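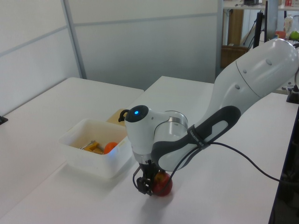

Issue 33

There is a category of object in my life that I have been moving from surface to surface since August. It has no name. It isn't trash, because I keep not throwing it out, and it isn't storage, because then it would be stored. Small stuff. A red apple, a little orange ball, some yellow-and-silver thing that might be a toy tool or might be a clamp. You know the kind of thing. You have it too, probably in a bowl.

My system, and I am using the word generously, is the bin. The bin is see-through white plastic and it sits on the white table, and small stuff goes into it. I bought it after my friend Ritva Harju came over, looked at the bowl on my hall shelf for a long moment, and asked if I was running a museum. She has one key hook by her door with one key on it. I have tried to find this annoying and mostly succeeded.

The argument for a translucent bin is that you can sort of see what you own. The "sort of" is where they get you. A ball shows up as a pleasant orange smudge. A battery shows up as a different smudge. Last week I went through the whole thing looking for the spare key to the bike lock and came out with a button, two Tokgöz coupons that expired before I moved here, and the cap to a pen I have never owned. The key was in my coat.

I did try dividers once. They came from Pavthorpe, in a flat pack, with a leaflet suggesting categories such as "Hobby" and "Seasonal." I spent an evening on it. Where does an orange ball go? Is it a hobby? Is it seasonal? I put it in Seasonal, felt like a fraud, and took the dividers out again. They are now in the closet, where I suppose they count as small stuff.

The apple is a separate problem. I put fruit down wherever I happen to stop thinking about fruit, and then it lives there, on the table next to the bin, looking as if it has an appointment. Fadime Taşdemir, who lives downstairs and has opinions on produce, says an apple left out of the bowl is an apple you've decided not to eat. I told her I was saving it. She asked for what. We moved on to her boiler.

For the record, my current rules:

If it fits in my palm, it can go in the bin.
If it rolls, it must go in the bin. I have been on my hands and knees under that table enough times.
If it's food, it goes to the kitchen. (See above. We're working on it.)
The wooden board stays out. It's flat, it bothers no one, and I like having it there.
Baskets don't count as tidying. A wicker basket is a bin with better publicity.

That last one cost me something, as I'm very fond of wicker. But I have watched things go into a basket and sink out of sight like coins in a fountain, and at least with plastic I can shake it and listen.

I emptied everything onto the floor on Monday, February 24, 2025, with the idea of starting over. It took more than 2 hours, a good part of which I spent bouncing the ball. I threw out the coupons. I threw out the pen cap and then took it back out of the trash, in case the pen turns up. Everything else went into the bin in a different order.

Ritva's coming Thursday. I might put a cloth over it.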